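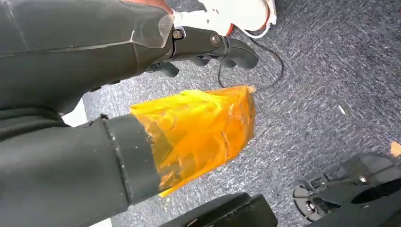 Close to the floor, crumpled orange plastic in the gripper

Hosting a refugee family: your questions, my answers

I'm Araceli Cifuentes and I've had people staying in my two spare rooms in Flavell, on and off, for years now. I also answer the Sumside inbox, so I get asked the same things over and over (no complaints, I asked them all myself once!). I've put the common ones here. We're a small hosting network, I'm a retired dinner lady, and none of this is legal advice. If your question is about somebody's asylum claim or visa, please go to a qualified immigration adviser and leave my inbox for the stuff about bedding.

Last looked over 2020-04-27

Are you placing anyone at the moment?

Not new placements, no. With the lockdown on we can't do home visits, and I won't put a family in a house that one of us hasn't walked round. People who were already with hosts are staying put, and every host we asked said yes to carrying on, which made me cry a bit at the kitchen table. We're still taking applications and doing the first chat by phone, so do get in touch. I'm hoping we'll be doing visits again by August but please don't hold me to it.

Who would be staying with me?

Mostly people who've just been granted refugee status and have to leave their asylum accommodation, often with very little notice. Some are on their own, some are couples, and we get families with small children too. A few are people whose claim is still being looked at and who've fallen through a gap somewhere. We tell you who's in the family, what languages they speak and anything practical, like if someone can't manage stairs. We don't tell you why they left home. That's theirs to tell, and plenty of my guests never have.

How big does the room need to be?

Big enough for a bed, a place to put clothes and a door that shuts. The door matters most! A sofa bed in the lounge won't do, I'm afraid, however comfy it is. For a family we'd want them to have at least one room entirely to themselves, and if there's a baby we'll find you a cot.

How long do people stay?

Anything from a fortnight to the best part of a year. We agree an end date before anybody moves in and then talk about it again a couple of weeks before it comes up. My longest were a mum and her two boys who came for six weeks and stayed for ten months, and I'd have kept them longer if the council hadn't found them a flat in Salcedo Road. You're allowed to say no to an extension. Montserrat Herrero, our placements person, will do the awkward conversation for you if you can't face it.

Do I get paid?

No, and guests don't pay rent either. We can put 70 pounds a month towards the bills if you need it, and you only have to ask, there's no form about your income. I took it the first winter and I didn't feel bad about it. Guests usually buy their own food once their money's sorted out. Before that we give them supermarket vouchers, so you shouldn't be out of pocket for meals unless you want to cook for everyone (I always want to cook for everyone).

Where does your money come from?

Donations, nearly all of it. Last year we raised 2,518 pounds, with 200 of that from one very hot day of selling samosas and lemon cake outside the library. It goes on bills, vouchers, bus fares and bedding. Iker Lorente does the accounts and will happily send them to anybody who asks.

Should I give my guests a key?

Yes, on day one, before you've even shown them the kettle. People who've been in shared accommodation or hotels for months have had somebody else deciding when they come and go, and having a key of their own is a bigger thing than you'd think. Get a spare cut for us as well if you go away a lot.
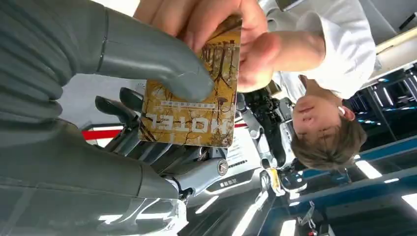 What if we don't speak the same language?

You'll muddle through, and it's often quite funny. I've had whole conversations about the bins using drawings on the back of envelopes. For the welcome meeting and anything serious we'll get an interpreter on the phone. Please don't use the children for this, even when their English is brilliant. It's a lot to put on a nine-year-old to have to explain a doctor's letter to her dad.

Phone translation apps are fine for "what time is dinner" and terrible for anything with feelings in it. One told my guest I was very disappointed in his trousers. I'd said they were still on the washing line.

How much help with paperwork am I expected to give?

None, officially. Each family has a support worker and Gisela Retamal looks after our lot in Flavell and Wudby. In real life you'll end up helping, because you're the one in the house when the brown envelope lands on the mat. A bank account is normally the first thing, as benefits and wages can't go anywhere without one, and then it's registering with a GP, then school places. Most of it is online now, which is all very well if you've got a computer and somewhere quiet to sit.
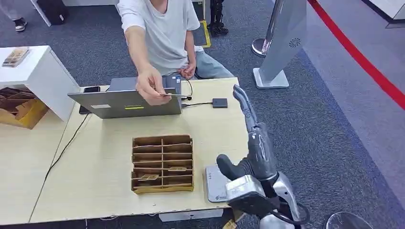

So if you can share your wifi and clear a bit of table for an hour, you've already done a good deed. Let them do the typing, though. I used to grab the keyboard and rattle through it all myself, and then the next form would come and they'd be no further on. Slower is better. Write down any reference numbers in a notebook that belongs to the guest, and keep every letter, even the ones that look like rubbish.

Passwords should stay with the guest too. If someone asks you to look after theirs, help them find a safe place to keep it.

What if it doesn't work out?

Ring us. Sometimes it's a small thing, like the heating or how late people are up during Ramadan, and a chat sorts it. Sometimes two households just don't fit, and we move people without any blame on either side. Covadonga Ibarra is the person to call in the evenings and she's very hard to shock.

I haven't got a spare room. Can I still do something?

Please! We're always short of drivers and people who'll practise English for an hour a week (by phone for now). Single duvets are useful, clean ones. We've got enough teddy bears to last us until the next century, so no more of those, thank you.

How do I apply?

Send us an email with your name, your street and a line or two about who lives with you. I'll ring you back, usually in the morning, and it might take a few days if the grandchildren are on the video call.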